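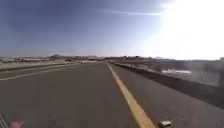
Pre-trip vehicle check, Virnard to Gondow run
Checked by: Viera Vlček
Date: Sun 30 July

Tyres, pressure: PASS
Sticker in the door says one thing, the handbook says another. Went with the handbook.

Tyres, tread: PASS, with doubts
Nearside rear is legal. The last sheet called it "as new", and I would like to know who wrote that.

Spare: FAIL
Present but soft. It was ticked as fine in December and I doubt anyone has lifted the boot floor in between.

Oil and coolant: PASS
Topped up the coolant. If it needs more within 30 miles, send it back to Ackermann and don't accept "they all do that".

Brakes: PASS
Handbrake holds on the yard slope at 6 clicks. Garage claims it was adjusted — I can't tell.

Lights: FAIL
Offside brake light out. Bulb on order from Dundia, promised in 2 days. We'll see.

Windscreen and wipers: PASS
Small chip low on the passenger side, same size as last time. Blades smear. Washer bottle filled.

Sun visors: PASS
Driver's side droops on rough ground. Sunglasses are not in the glovebox, whatever the kit list says.

First aid kit: FAIL
Plasters and one bandage. Eye wash out of date.

Warning triangle: PASS
Stand folds out but needs a hard pull.

Drinking water: PASS
One 5 litre container, seal unbroken.

Result: not to leave until the spare and brake light are sorted. Please don't sign over my fails without looking at them.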